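극세사 수건의 표기, 중량만으로는 부족하다

수건의 품질을 평방미터당 중량(g/m²) 하나로 설명하는 관행은 재검토할 때가 되었다. 중량은 측정이 쉽고 비교가 간단하다. 그러나 극세사 제품에서 중량이 알려 주는 것은 원단에 들어간 섬유의 양뿐이며, 그 섬유가 어떤 상태로 배치되어 있는지는 드러나지 않는다.

면 테리 수건에서는 중량과 흡수량 사이에 어느 정도 실용적인 상관이 있다. 루프가 길고 촘촘할수록 무거워지고, 물을 머금을 공간도 함께 늘어난다. 극세사는 사정이 다르다. 폴리에스터 자체는 수분을 거의 흡수하지 않으므로 물은 섬유 사이의 틈에 모세관 작용으로 머문다. 따라서 분할사의 단면 형상, 분할 공정의 완성도, 파일의 밀도와 높이가 결과를 좌우한다. 같은 중량이라도 분할이 덜 된 원단은 물을 밀어내는 듯한 촉감을 주고, 표면에 물막을 남긴다.

필자는 지난 8월 Holtport의 세탁 설비에서 업무용 수건 3종을 비교하였다. Stornasura와 Clollora의 제품, 그리고 Naidoo의 보급형이다. 세 제품의 표시 중량은 모두 445g/m²였다. 표시만 보면 구매 담당자가 구별할 근거는 단가밖에 없다. 세탁을 반복한 뒤의 흡수 속도는 제품마다 뚜렷하게 달랐고, 가장 느린 제품은 첫 세탁 전 상태와 비교해도 사용감이 크게 떨어졌다. 어느 제품이 우수했는지를 밝히는 것은 이 글의 목적이 아니다. 표본이 작고, 생산 로트에 따른 편차도 확인하지 못했다. 다만 동일한 표시 아래 이 정도의 차이가 존재한다는 점은 분명하다.

필자의 제안은 다음과 같다. 첫째, 흡수 속도를 초 단위로 표기한다. 물방울이 표면에서 사라지는 시간을 재는 낙하법이면 충분하고, 대규모 장비도 필요하지 않다. 둘째, 세탁 전 수치와 반복 세탁 후 수치를 나란히 적는다. 출고 직후의 원단에는 가공제가 남아 있는 경우가 많아 초기 수치만으로는 실제 사용 조건을 대표하기 어렵다. 셋째, 시험에 적용한 세탁 온도와 건조 방식을 명시한다. 고온 건조는 섬유 끝을 변형시킬 수 있으며, 조건이 빠진 수치는 비교에 쓸 수 없다.

봉제 방식 역시 표기 대상에 넣어야 한다. 가장자리 마감은 흔히 외관의 문제로 취급되지만, 업무용 수건이 폐기되는 원인을 살펴보면 본판의 마모보다 가장자리의 수축과 풀림이 먼저 나타나는 일이 적지 않다. 본판과 봉사의 수축률이 다르면 가장자리에 물결이 생기고 모서리가 말린다. 접는 공정을 기계화한 세탁소에서는 이것이 곧 재작업 비용이 된다.

반론은 예상할 수 있다. 항목이 늘면 시험 비용이 늘고, 소규모 업체의 부담이 커진다는 것이다. 일리가 있으나 과장된 주장이다. 로트당 최대 3000장을 납품하는 업체라면 낙하법 시험에 드는 비용을 장당 원가로 환산했을 때 포장재 사양 변경보다 작다. 소비자용 소량 제품에는 유예 기간을 두면 된다. 오히려 현재의 관행이 더 비싸다. 중량만 맞춘 저품질 원단이 입찰에서 유리해지고, 구매자는 교체 주기가 짧아진 뒤에야 차이를 알게 된다.

색상별 차이도 짚어 둔다. 짙은 색 원단은 염색 후 환원 세정이 불충분하면 이염이 생기고, 이를 막으려고 수세를 강화하면 파일의 상태가 달라진다. 같은 품번이라도 흰색과 갈색의 흡수 수치가 일치한다고 가정할 수 없다. 대표 색상 하나만 시험하고 전 색상에 적용하는 방식은 허용하지 않는 편이 낫다. 최소한 밝은 색과 짙은 색 각각 한 가지는 시험해야 한다.

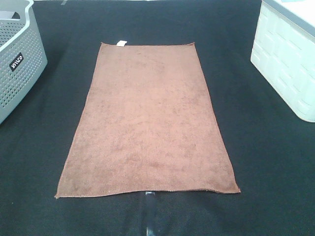 익명의 독자는 흡수 속도 표기에는 찬성하지만 낙하법은 시험자가 언제 물방울이 사라졌다고 판단하느냐에 따라 값이 흔들린다며, 판정 기준부터 통일하지 않으면 중량 표기와 마찬가지로 숫자만 남을 것이라고 의견을 보내왔다. 세탁 횟수도 업체가 임의로 정하게 두어서는 안 된다고 덧붙였다.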